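October 2026
Bench notes, hats and stands – J. Mrema

Today I worked again with the bucket hat and the wire stand on the white board. The question is still the same: which stand keeps the shape of the brim, and which one only keeps the hat off the table.
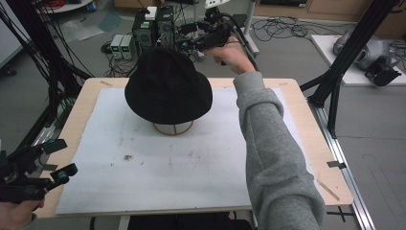
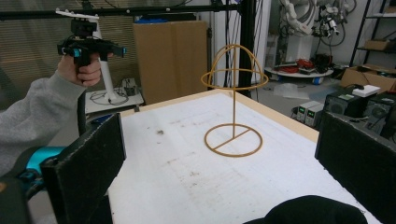 The black hat on its stand, then the stand alone.

Uklow workshop book 2, p. 60

The stand has a ring for the base, one bar across it, a post in the centre and a dome of two arcs with another ring near its lower edge. The brim of the hat is wide and droops above the base, so the lower ring gives it little help. The crown stays a bit crumpled. I tried to smooth it by hand and the folds came back after almost 8 minutes.

Anness asked if a felt pad on top of the dome would mark the lining. I do not think so, but I will try first on the old grey hat from the Baran box.

To do:
– wipe the board, the brown smudge left of centre is still there
– ask Zerard for the price of a stand with a wider ring, their part 3586
– find the stand drawing from June, it is not in the folder
– write the brim width on the hat card, in centimetres this time

I have left the stand colour out of the comparison. It makes no difference for the shape.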